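Projects Reports Partners Grants Contact
Reports > Small Grants > Mutberg > Interim report 2

Labelling of Hazardous Household Liquids, Mutberg District
Interim report 2 to the Horau Fund

Prepared by: Edmund Malinowski, project lead
Submitted: March 11, 2020

1. Purpose of this report

The report covers the second period of the grant. It sets out the work done on the comprehension survey, the state of the leaflet, spending to date and the changes requested to the timetable. The design of the survey is unchanged from interim report 1 and is not repeated.

2. Survey of label reading

Interviews were held at 23 sites, mostly pharmacies, libraries and health centres. Respondents were given a warning text, allowed to read it at their own pace, and then asked what they would do in two situations: a spill on the skin, and storage in a home with small children. Hằng Đàm led the fieldwork and trained the interviewers.

Of the 1000 forms printed, 490 have been returned complete. Response was weakest at the libraries, where people were less willing to stop. Forms with one or more missing answers have been set aside and will be reported separately.

Two findings are firm enough to state now. Respondents found the storage instruction more easily when it stood in a paragraph of its own. Bold type helped when it was used for a single paragraph, and the effect was much smaller when several paragraphs were bold. Older respondents asked for larger type at nearly every site. Small containers remain the hardest case, as the full wording has to fit on a label that leaves little room for it.
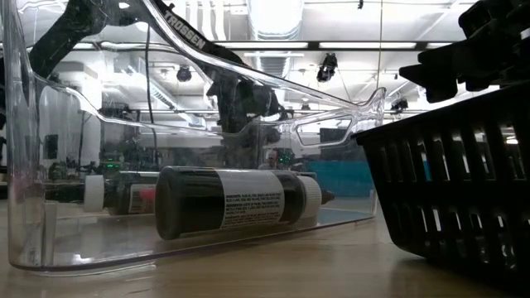 Page 3 of 6

3. Coding and analysis

Lucyna Tomaszewski has completed the coding scheme. Free-text answers are coded twice by separate readers and differences are settled by a third. Agreement between the first two readers was acceptable for the spill question and poor for the storage question, where "out of reach" was read in several ways. The category has been split into "high place" and "locked place", and the affected answers are being coded again.

Data entry was moved from the Kubiak office to Tatari at the start of the period. Some 3578 answers have been entered. The transfer caused a short delay but no loss of records.

4. Leaflet

The first draft of the leaflet was tested with a small reading group. The comments were mainly about sentence length and the order of the sections. Cyprian Domański has rewritten the text so that storage comes first, followed by use, spills and disposal. The section on mixing products was moved to the back page. The advice on disposal cannot be finished until the district confirms the opening hours of its collection points.

Translation has not begun. We prefer to wait for the final English text, having paid twice for one section in the pilot. 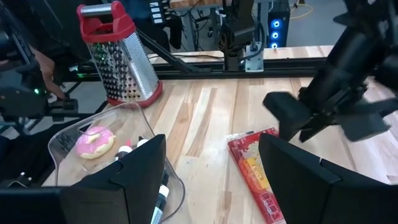 5. Spending and timetable

Spending is within budget on all lines except travel, which is slightly over following repeat visits to four sites. We ask for permission to cover the difference from the printing line, where the quotation came in lower than planned. Joni Sjöberg has sent the detailed statement under separate cover.

The remaining interviews will be finished in April. We request that the delivery date for the leaflet be moved back by three weeks to allow for the disposal section. No other dates are affected.

6. Decisions needed from the Fund

- Approval of the transfer from printing to travel.
- Approval of the new delivery date for the leaflet.
- Confirmation of whether the incomplete forms should be lodged with the final data set.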